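Mamilville Library, Children's Room
Take-Home Bags for Under-Fives: progress report to the Brarkeck Fund
Second report, covering up to the end of June
From Nattawut Kaewkla

Sorry for the format. Doing this between the baby session and the after-school crowd so it's going to be notes in places. Ask if anything isn't clear. The budget sheet comes separately, same template as last time.

Where we are

Bags are out. 400 bought, 400 packed, and as of this report 200 have been borrowed at least once. The rest are on the shelf by the picture books or at the two outreach stops (clinic waiting area and the church hall playgroup). I had hoped to be further along. First six weeks were slow, mostly our own fault, see below. Borrowing picked up once we moved the bags out from behind the desk. Should have done that on day one.

Quick reminder of what's in a bag, as the fund has new people reading: one board book, one picture book, a laminated rhyme card, a scarf or a shaker depending on the age band, and a fold-out sheet for the grownup with a few things to try. Three age bands. Green tag for babies, yellow for toddlers, red for threes and fours. Families keep a bag three weeks, can renew once. No fines. No library card needed for the first loan, just a name and a phone number.

What's working

The rhyme cards. By a long way. Parents ask if they can keep them, and lots of them get kept without asking, fine by me, they cost pennies. We've reprinted twice. I'd like to make the card a giveaway officially in the next batch and stop pretending it comes back.

Grandparents. Didn't plan for it. A good share of the borrowers at the clinic stop are grandparents doing weekday childcare, and they want the older rhymes, the ones they half remember. We added four of those to the yellow card. Several people told us they'd forgotten the second verse of everything. Same here.

Toddler bags go out faster than the other two put together. We've shifted some of the red bags to yellow tags and swapped the books over. Might need to do more of that in the fall.

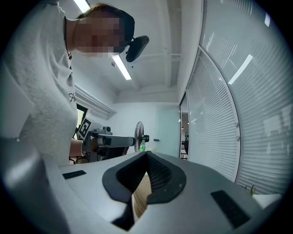

Bending down for a look, in the gray sweatshirt.

The desk staff script. It's one sentence: "Would you like a bag to take home, it's free and there's no card needed." Before that people were explaining the whole program and families with a stroller and a screaming child were edging toward the door. One sentence, hand over the bag, done. Sheet inside does the rest.

What's not working

The grownup sheet was too long. I wrote it, I can say so. It had a section on why talking matters, a section on sound play, one on print awareness, one on turn-taking. Parents told us they looked at the pictures. New version has five things to do, each one short enough to read while holding a baby:

Name what you're doing while you do it. Socks on, one foot, other foot.
Leave a gap. Ask something, then wait longer than feels normal. Babies answer with legs.
Let them turn the pages, even backward, even all at once.
Same book again is fine. Tenth time is fine.
Stop when they've had enough. Two pages counts.

That's all that is on it now, plus the phone number. Feedback much better. One mother at playgroup has it on her fridge, she showed me a photo.

Shakers. The first ones, from Skorkis, were fine to look at but very loud, and we had comments from families in apartments. We've moved to scarves for the baby bags and kept shakers for the red ones only. Skorkis took back the unopened cartons and gave us credit toward the scarves, so no loss on the budget beyond shipping. Also they sent the wrong color drawstring bags the first time but that got sorted.

Returns. 19 bags missing, meaning more than a month overdue and phone not answered. I'm not going to chase them harder than one polite message. We said in the application some would walk and the bags are doing their job wherever they are. It does mean the replacement line needs to be a bit bigger next year.

Languages. Still behind. We promised the rhyme card in two more languages and have one, in draft. The translator is lovely but rhymes don't translate, so what we need is someone to choose rhymes that exist already in that language and type them up properly. Different job, my mistake for describing it wrong. I've now asked two of the playgroup parents and they've both said yes, will pay them from the translation line if that's ok with you. Please confirm.

Checking and repacking

This takes more time than we budgeted. Every bag that comes back gets emptied, books wiped, scarf washed, card replaced if it's gone, contents ticked off on the tag. We thought ten minutes, and some of the bags really are ten minutes, but a sticky board book is a sticky board book. At the moment it happens in the Mokgethi Room after 4 p.m., when the reading group has cleared out. I'd like to move one part-time assistant's afternoon over to it for the rest of the grant. No extra money needed, just your ok to change what's under staffing.

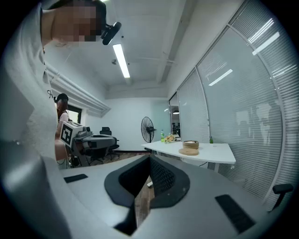 Safety was the item you asked about after the last report, so, fully: no loose parts in the green bags at all now. We took out the finger puppets after one lost its button eye. Shakers (red bags only) are checked for cracks every time they come back, and anything cracked goes in the trash, no repairs. We've also changed what we say at baby session. Most families are reading on the floor at home, and a small thing on the floor is the thing a crawling baby goes for first. Look at the photo just before this paragraph, there's a strip of wooden floor showing with one little white object on it, and any parent's eye goes straight there. So the tip we give out is: get down low before you start, look along the floor from the baby's height, pick up what you find, then open the book. Takes no time. It's on the back of the green sheet now and we say it out loud at the start of each session as well. No incidents to report with any bag.

Staff training

Two short sessions done, one to go. First one was on choosing books for babies, and got a bit stuck on whether rhyming matters more than the pictures (no agreement reached, everyone had a favorite). Second was on talking to parents without sounding like a leaflet. That was the useful one. People paired up and practiced handing over a bag. Awkward for the first few minutes and then quite funny. The desk sentence came out of that session.

Third will be on dialogic reading, under a plainer name. Basically asking about the page and building on whatever the child says. Child says "dog," you say "big brown dog, where's he going?" Staff do it already at story time without calling it anything. The point is showing parents how while the child is climbing on them.

What parents said

We put a postcard in each bag. Not many come back but the ones that do are good. Copied as written:

"She asks for the duck one in the car so now I know it by heart."
"We never did rhymes in our house. My husband does the voices now."
"Bag was great, shaker please no."
"Could there be a bag for twins."
"He only wanted the scarf. He wore it for three weeks."

The twins question is a fair one. We now let families with twins or close siblings take two bags at once, no form.

I know postcards aren't evaluation. The phone calls start in the fall as planned, same questions as the ones you approved: how often do you read together, who does it, what gets in the way. I'd like to add one, whether anybody else in the house has used the bag. That's where the grandparents would show up.

Money

On track apart from the bits mentioned. Print is over because of the rhyme cards. Books are under, a bulk discount we didn't expect. I'd like to move $1000 from books to print and replacements. Detail in the sheet. Nothing else has changed from the last version you saw, except the shipping on the Skorkis return.

Next, between now and the final report

New grownup sheet into every bag, including ones already out, swapped when they come home.
Second-language rhyme card printed, third one started.
Third staff session.
Two more outreach stops if I can get them. The laundromat has said yes in principle, waiting on the owner about a shelf. The food pantry wants to talk in a few weeks.
More yellow tags.
Phone calls.

Things I need from you

1. Ok to pay the two parents from the translation line.
2. Ok on the staffing change for repacking.
3. Ok on moving the $1000.
4. Whether you want the final report in this format or the longer form. Please say the short one.

If someone from the fund would like to visit, baby session is the one to see. Starts at 10:15, come a little before as the stroller parking fills up, and be ready to sit on the carpet and do the actions. Visitors who stand at the back make the parents shy. Coffee after, such as it is.

Email is best for the approvals, I'm hardly ever at the desk long enough to catch the phone. I'm out for one week in July but the children's room will forward anyhting urgent, and I'll send the budget sheet before I go.

Nattawut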